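Play food

Play food is the general name for toy versions of things people eat: fruit, bread, eggs, slices of pizza and whole roast chickens, made small enough for a child's hand. It is one of the most widespread kinds of pretend-play toy, and one of the most charming, because nearly every food that lands on a family table sooner or later gets a toy twin.

History

Miniature food is far older than the toy aisle. Dollhouse kitchens were being stocked with plaster hams and painted loaves long before plastic came along, and the best of these tiny pies are wonderful pieces of craft. Molded plastic changed everything. Food could now be made at a child's scale, in bright colors, and cheaply enough to fill a whole basket. 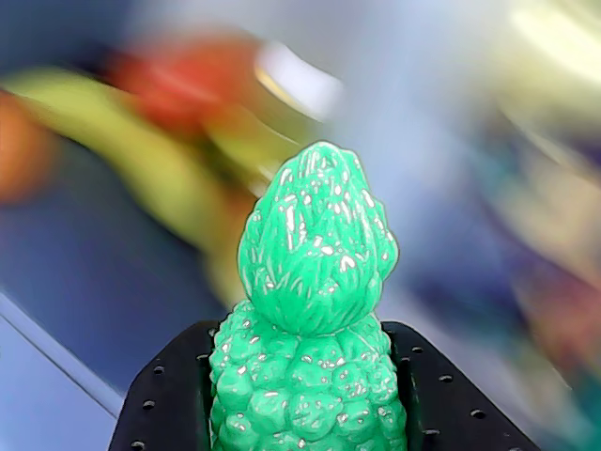 Makers soon found their own styles. The small firm Kinsella began with bread and cakes and became known for its braided loaves, while Zatell went straight for produce, with a first catalog that ran from radishes to melons. The toy museum in Rerkulberg now holds 2,018 pieces of play food, and its cheese drawer alone is worth the trip!

Materials

Hollow plastic is light, easy to wipe clean and takes fine surface detail. Wood is heavier and tends toward simpler shapes, often with the parts joined by hook-and-loop dots so that a carrot can be "sliced" with a blunt toy knife – the ripping sound is a great part of the fun. Felt and crocheted food is mostly made at home, and patterns for it are swapped eagerly among hobbyists.

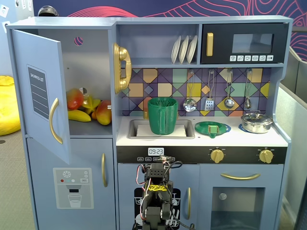
Sets and scale

A starter set usually has 20 pieces. Scale inside a set is cheerfully loose: a strawberry may be as big as an egg, and a turkey may be no longer than a corn cob. Prostar sold its groceries in 2 sizes, one for play kitchens and one for dolls, and collectors still enjoy sorting out which piece belongs to which.
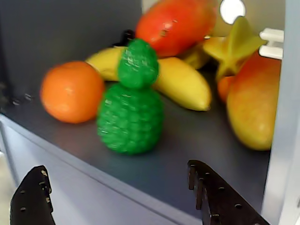

Color and shape

Designers of play food lean on outline more than on accurate color. A banana has to curve and a pear has to taper, but after that there is plenty of freedom. Pineapples show this beautifully. One may be molded in a single bright green, body and crown alike, and the knobbed oval with a narrow waist and a smaller top still reads as a pineapple. Painted pieces come closer to life, though the paint often wears first at the stem and the widest part of the fruit.

See also: Dollhouse; Pretend play; Toy kitchen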